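Brarnix Wrist-View Teaching Station
Last updated: Mon 9 May

The Brarnix Wrist-View Teaching Station is available to staff, research students and approved external partners of Tritbridge. It allows a person to show a robot arm how a household or washroom task is done, either by guiding the arm by hand or by operating it from a separate desk. The station is kept in the Evangelista Building at Stekville and may be booked by the half day.

Purpose

The station is intended for tasks that are awkward to write out as a fixed programme: lifting a lid, taking hold of a ribbon or cloth, pulling out a plug, wiping along a curved edge. The operator performs the task through the arm, and the station records the movement of each joint, the opening of the gripper and the view from the wrist camera. These records may then be replayed, trimmed and exported for training.

Teaching by hand

In hand mode the arm is made light enough to be moved with one hand on the guide ring. The gripper is opened and closed with a thumb switch. Hand mode suits short movements at close range and is the usual choice for first-time users. The operator's forearm may enter the camera view, and users who need a clear view should repeat the movement in remote mode.

Teaching by remote control

In remote mode the operator sits at the control desk and moves a pair of handles. The arm follows at full, half or quarter scale. The wrist view is shown on the main screen and a second view of the bay on the smaller one. Quarter scale is recommended for any work within a hand's width of a wall fitting. If the handles are released, the arm holds its position until they are taken up again.

Equipment supplied

Control desk with handles and foot pedal
Arm on wheeled base, with guide ring
Two-finger gripper and wrist camera
Recording computer with 4000 GB of storage
Set of 5 spare fingertip pads
Emergency stop, one at the desk and one on the base

Recording

A session may hold up to 265 demonstrations. Each is saved as a separate file, and the operator is asked to mark it as complete, partial or discarded before the next one begins. Partial demonstrations should be kept where the movement up to the fault is sound. Written task names are limited to 32 characters and should follow the list held at the desk.

Washroom bay

The washroom bay is used for practice in tight spaces and with glossy surfaces, which can be difficult to judge from the wrist camera alone. Ribbons may be tied to fittings as soft targets for grasping. Operators should approach such a target slowly and check the position of both fingertips before closing the gripper. Cables should be treated as obstacles unless the task concerns them.

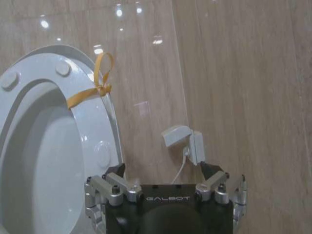 Department of Assistive Machines, Tritbridge

The wrist view of the bay takes in the raised white rim with its yellow-orange ribbon, the wall socket with its thin white cable, and both black fingertip pads. Reflections on the clear panel are common under the overhead lights, and users may wish to include them in their records.

Booking and conditions of use

New users must complete the half-day induction before operating the arm alone. Bookings are made through the equipment desk and should state the bay required, the mode of teaching and any objects to be brought in. Liquids may be used in the washroom bay by prior agreement only. Cancellations should be made by noon on the working day before the session.

Files remain on the recording computer until the end of the booking and must be copied before the user leaves. Faults should be entered in the station log and reported to the desk.

Contact: Equipment Desk, Evangelista Building, Stekville | © Tritbridge | Back to top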